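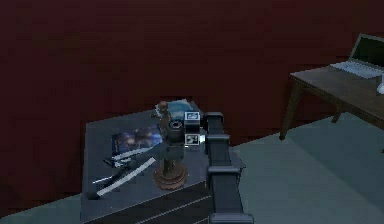

**By the Pastimby simulation desk** | 2018-09-14

If your object jumps away at the moment when the gripper closes, the cause is usually in the collision shapes and you should not start by changing the controller. We lost many days on the controller before we understood it. I write the steps in the order in which we do them now, with the statuette on the nightstand as the target.

You need Pirkance with the scene editor, and one log from a failed run. Our log had 3,446 steps and the fault was in the last part of it.

## 1. Find the first bad contact

Open the log and go back from the end. Look for the first step where the contact force goes up without a reason. In our case the fingers were still open at this step, so the arm should not touch anything.

Write down the step number and both body names. Do not trust the video for this, because the visible mesh and the collision shape are two different things.

## 2. Show the collision shapes

In the editor, turn off the visual meshes and turn on the collision layer:

```
view.visual = off
view.collision = on
```

Then load the step you wrote down. A statuette on a round pedestal is a difficult shape. The base is wide and the column is narrow, and the Bado importer had put one single convex shape around everything. For the physics it was a thick block, and the gripper was already inside of it.

## 3. Split the shape

Delete the imported shape and make three simple ones by hand: one for the base, one for the column, one for the top part. Use cylinders if you can. Keep the mass and the center of mass as they were - we forgot it once and the object fell over by itself.

## 4. Check the other objects

The same importer was used for the whole house, so the same mistake can be in any room. Begin with things that have a handle or a thin part.

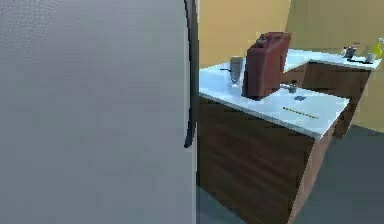
The jerrycan on the counter is a good one to check next. With a single convex shape the opening of the handle is closed, and the planner will report that no grasp is possible there. If you see this message for a handle, go back to step 2 with that object.

## 5. Run it again

Use the same seed and the same start pose. We do 30 runs for each object. Before the change 12 of them ended with the jump, and after it we had none with the statuette.

If the jump is still there, make the time step smaller and compare the logs again.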